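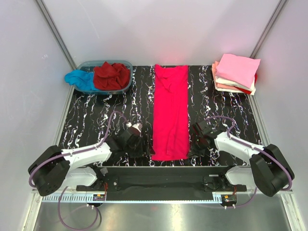

Bhuiyan wanted to know whether you need an engineering degree to run a laundry folding demo at an open day. You don't! I ran the one at Anitetti in April with a page of notes, and these are the notes, cleaned up a bit.

Start with the clothes. Pick plain shirts in bright colors – on a black table, people at the back can follow a pink shirt much more easily than a navy one. Keep the waiting clothes in a basket in one back corner and the finished stack in the other, so visitors can tell what's coming and what's done.

Next, do 3 full folds before the doors open. I skipped this the first morning and spent ages fiddling with the grip while a line formed (never again).
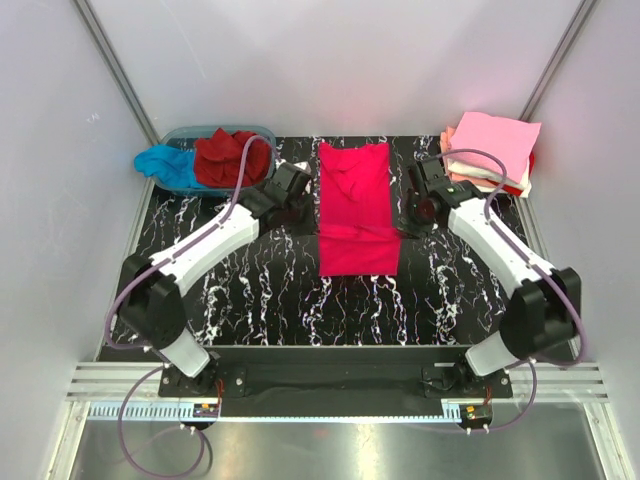
Once people are in, let the arms work through a whole shirt before you say much. Then talk over the second one. Folding in half lengthwise is a good moment to explain that both arms have to move together, and kids love guessing which way the next fold will go.

Keep each session short. We had nearly 600 visitors, and groups started to drift when I rambled. If a fold goes wrong, stop the arms, shake the shirt out and start over. People clapped harder for the second try at Warkov than for anything else we showed.

Bring a spare basket, too. I forgot mine both times.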